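Teaching a Robot Hand to Turn a Panel Switch

Shop-floor switching looks simple and still isn't routine for machines. Before each trial at Grallavard, isolate the load and record the position of every selector.

1. Set the approach speed to 5 percent.
2. Bring the fingertips to the switch plate.

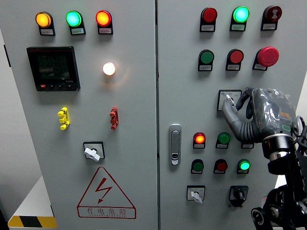 3. Save the contact pose, then close the thumb on the lever. Stop if the wrist torque rises before the lever moves. 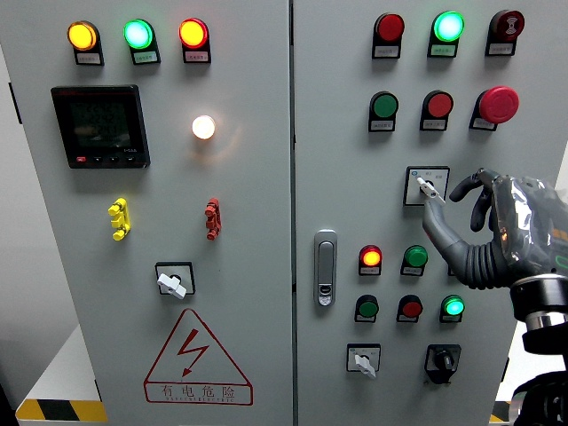
Achari

4. Rotate the wrist in small steps. Check the final position against the panel drawing.
5. Repeat 13 times. Log slips separately from missed grasps.

Keep a person within reach of the emergency stop for all runs.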